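Notebook, Saturday, sourdough starter drying trials, Padus batch

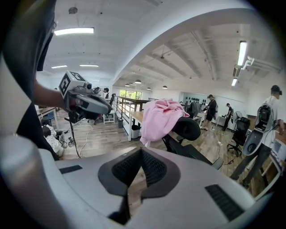
Third go at drying the Padus starter and I think I finally have the flake thickness right. Spread it way thinner this time, thin enough that I could read the label on the parchment box through it (nearly, anyway), and left the trays out overnight with the fan on low. I keep wanting to try this somewhere bigger than my kitchen. A wide open room with a white ceiling and warm wood floors like that one would let me run a whole line of racks with air on all sides, and I'd stop bumping the trays with my hip every time I reach for the kettle! Anyway, the kitchen it is for now.

Weights. Wet starter going in was 742 g across all the trays. Dry flakes coming off were 544 g on the first weighing, and that can't be right at all, way too heavy for something that snaps. Found the small bowl still on the scale. Tared, will reweigh after lunch. DO NOT copy the first number into the big sheet.

Texture notes: Padus flakes are pale and brittle and come off the parchment in big curls. Drunda (the rye one) is still bendy in the middle, so back under the fan it goes. I scraped a corner of the Drunda and it smelled like apple peel, kind of lovely. The Magagula tray had a skin on top and goo underneath, my own fault for pouring it like pancake batter. Tossed half, respread the rest.

Rehydration test from last month's jar: a spoonful of flakes, lukewarm Kovunbridge tap water, stirred, lid on loose. Bubbles by 4 pm the next day, a proper rise after two more feeds. Slower than the fridge starter but it smelled fine and made a decent loaf, a bit tight in the crumb.

To do:
- buy more parchment, the 500 sheet box this time
- grind half the Padus, keep half as flakes, see which wakes up faster
- ask whoever borrowed the good bench scraper to bring it back
- try the Drunda at a wetter mix, maybe it spreads better

Fan is squeaking again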